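Workshop tips: sharing a teardown bench with an arm

Kerttu Hirvonen, Melau refurbishing shop. Updated 18th September.

Our shop at Melau takes in over 200 office desktops in a working month. Since June the arm has done the processor and memory handling on bench 2, and the people on that bench do preparation, cable work and final checks. The notes below are for anyone setting up the same split.

Lay the tower on its side with the side panel off before it goes to the bench. Push ribbon and power cables toward the drive cage so that the socket area is clear from above. A strap is fine as long as it comes off again before the cover goes on.

Keep the fixture plate on the slotted platform beside the case, with the post upright. Parts go in the holders and nowhere else. A board left loose on the platform will sooner or later be knocked to the floor.
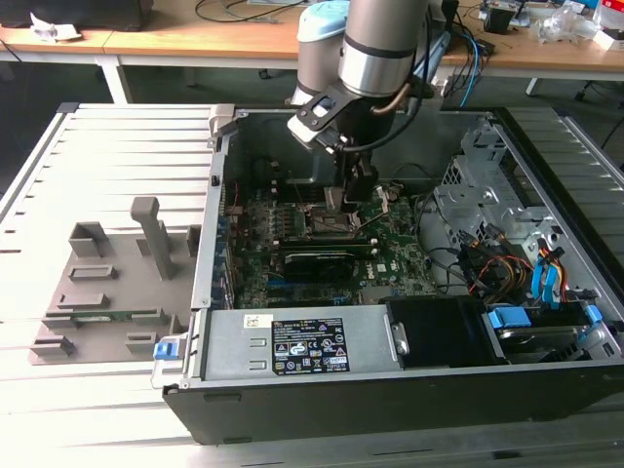
Ilari Saarela wrote in to say that the cable work is now the slow part, and that a shift of nothing else is hard on the fingers. He would rather swap stations every 28 cases than at the lunch break.

We have tried his interval and kept it. The person on cables moves to inspection, and inspection moves to intake. Pay grades did not change, but the job sheets did: each technician now signs for preparation and inspection separately, and the arm's log is attached to the sheet.

Two skills need deliberate practice – seating a processor by hand and reading a socket for bent pins. Set aside one case per shift for manual work. Elli Laaksonen keeps the list.

Processors rest in the tray pocket with the heat spreader up. Wipe off old paste before the chip goes in the pocket. Check that the pocket is free of grit, and do not reach into the case until the arm is stopped and the lamp is off. 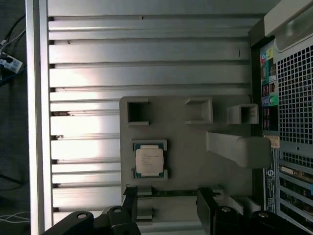
Processor in its tray pocket, heat spreader up.

Stop the arm at the switch, not from the screen, when clearing a dropped screw. Write the stop on the sheet with your initials.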